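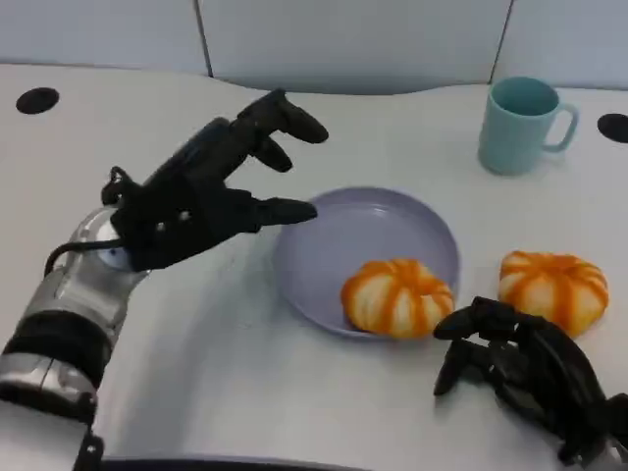 Two-handed table work at the Netley demonstration room, with the plate, the mug and the striped pumpkins.

Open Day at Netley: Gallery

The Litus programme opened its doors to the public in July. Over the course of the day 1,306 visitors were received at the Bramholm site, and the organisers wish to thank all who attended. Demonstrations lasted 15 minutes each and were given in the main room, where members of the public were invited to put questions to the staff on duty.

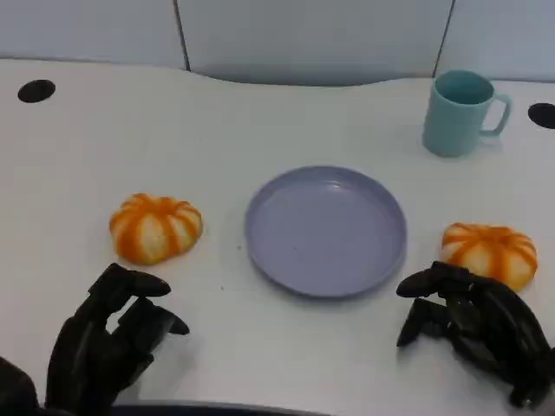
School parties were received in the morning, and 13 schools from the district were represented. Pupils were given a short talk on how a robot is taught to handle household objects, followed by a tour of the workshop. The Jaunzems lecture was held in the upper hall at 2 pm and was fully booked.
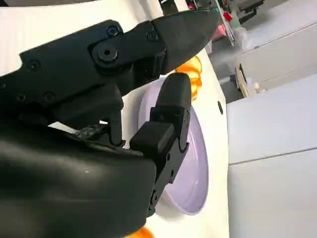

Visitors showed particular interest in the hands and in the care they require between sessions. A printed guide to the programme was handed out at the entrance, and copies remain available from the Netley reception desk on request. Schools wishing to arrange a separate visit should write to the same address.

Shares: 15 | Comments: 13
© Litus Programme, Bramholm. All rights reserved. Contact us | Back to top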